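Nalden Household Machines Group
Minutes of the regular meeting, 6 Jan 2025

Present: Savita Nautiyal (chair), Yhon Paucar, Idalina Sampaio, Gopinath Thampi
Apologies: Geeta Nigam, who sent written comments on item 3
Minutes taken by Idalina Sampaio

1. Minutes of the last meeting

Approved with one correction. The bill for the Borkeck table legs was 400, and the earlier minutes had it under repairs. It belongs under furniture.

2. Matters arising

Gopinath has returned the borrowed drying rack. Yhon still has the key to the Dixit storeroom and will hand it to Savita before the end of the month. The question of carpet tiles was dropped.

3. The chore list: where things stand

Savita reminded the meeting that the list was drawn up in August with 16 chores on it, each to be marked "yes," "sometimes," or "no." A chore gets "yes" if we would leave a machine to do it while we were out of the house. Under that rule the list has 3 entries at "yes," 8 at "sometimes," and the rest at "no." The "yes" entries are vacuuming an open floor, mowing a fenced lawn, and washing dishes that a person has loaded.

Idalina said the dishwasher should not count, as the loading is most of the chore. Gopinath disagreed and said that by the same reasoning the washing machine was not an automation either, and he would not want to go back to a tub. Left as it is, with "loaded by a person" added to the entry.

Yhon asked to move folding towels from "no" to "sometimes." He has watched several demonstrations and thinks towels are now a fair claim if they arrive one at a time and flat. Geeta's written comments say the towels in her house never arrive one at a time. Agreed to make two entries, one for single towels (sometimes) and one for a heap (no).

Next was plugging in and unplugging, proposed by Yhon as a new entry.

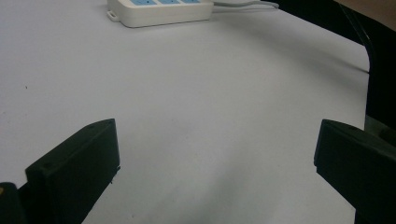
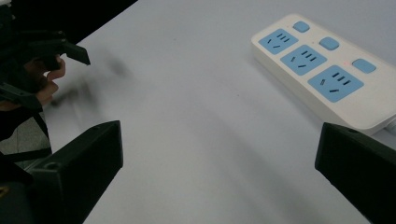
Yhon's case for the new entry was that half of the shop-floor jobs on our other list begin with finding power, and so do plenty at home: the iron, the mixer, a charger behind the couch. A machine that can do the ironing but has to wait for someone to plug in the iron has not saved anyone a trip. He pointed out that each light blue panel on the power strip takes two kinds of plug, with three short slots for one and two angled slots for the other, so the machine has to know which plug it is holding before it gets near the strip. There are also the square buttons alongside, and a plug pushed in properly is no use if its button is off. Savita asked whether the red light would tell a machine what it needed to know. Yhon said it is a very small light and he would not rely on it alone.

Gopinath thought the pushing was the harder part. A person holds the strip down with one hand without thinking about it, and a strip on a smooth table will slide away from a plug that comes in a little crooked. He said the tab on the end would take a screw and that in a workshop he would simply fix the strip down. Idalina said that was fine for a workshop, but people at home move their power strips from room to room. Savita said both were right and that the two lists should be allowed to give different answers.

Agreed: plugging in goes on the shop-floor list as "sometimes," for a strip that is fixed in place, and on the household list as "no." Pressing a button on a strip goes on both as "sometimes." Unplugging is held over until Geeta can be present, as she has views on it.

4. Visit to Prornesia

Gopinath has had a reply from Prornesia. They can receive the group in the afternoon and will show bin sorting and shelf stocking. They cannot show anything with cloth. Savita asked that members write down what was done by staff before each demonstration started, as well as what the machine did. Idalina will bring the form used last time. Yhon can drive, with room for everyone.

5. Money

No new spending apart from printing. The meeting agreed to pay for a second copy of the chore list in large type for the notice board.

6. Any other business

Geeta asks in her note that "tidying" be taken off the list, as it means something different in every household. Gopinath supported this. Idalina would like it replaced by "putting shoes on the rack." To be discussed next time, along with unplugging.

Actions
Yhon: return storeroom key; write up the plugging in entries
Idalina: visit form; corrected list
Gopinath: confirm the visit with Prornesia
Savita: ask Geeta for her notes on unplugging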